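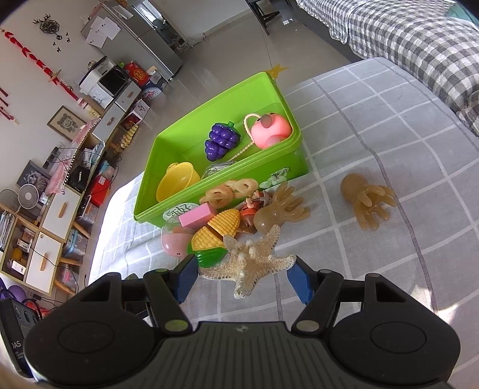 À quelle température laver un drap en coton quand on a des acariens à la maison ?
À 60 °C, une fois par semaine, avec un séchage complet avant de refaire le lit.

skumoser70
Posté le 21 juillet 2021
Pas d'accord avec le 60 à chaque fois. Mes draps ont perdu leur couleur en un an. Je fais 40, et 60 une fois par mois.

Dotex
Un drap, ça se remplace. À 40 les acariens survivent en bonne partie. Mon fils est allergique, on a vu la différence dès octobre.

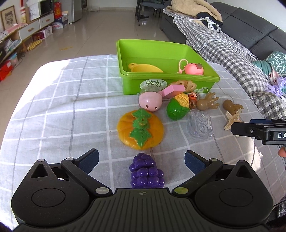 Diệp
Le tissu compte aussi. Je prends du coton lisse en 200 fils, il supporte bien le chaud. Chez nous le lit sert de table de jeu, alors un drap à carreaux blanc et gris clair comme celui sous les raisins violets, ça me va très bien : les taches se voient moins que sur un blanc uni.

skumoser70
Justement, si les taches se voient moins, on lave moins. Mauvais calcul.
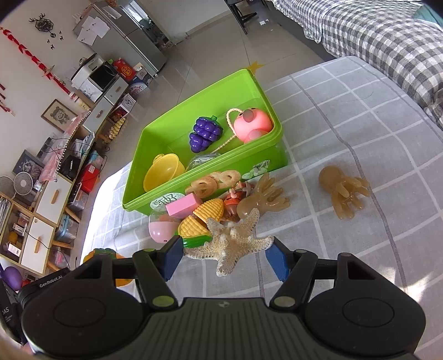 Ateck
Pensez à ce qui traîne sur le lit. Les peluches vont au congélateur ou en machine, le plastique dur se passe à l'éponge. Par contre une étoile de mer séchée, je ne la poserais pas sur un drap propre, ça retient la poussière et ça ne se lave pas.

Dotex
OK pour les peluches. Pour le reste, je garde mon 60.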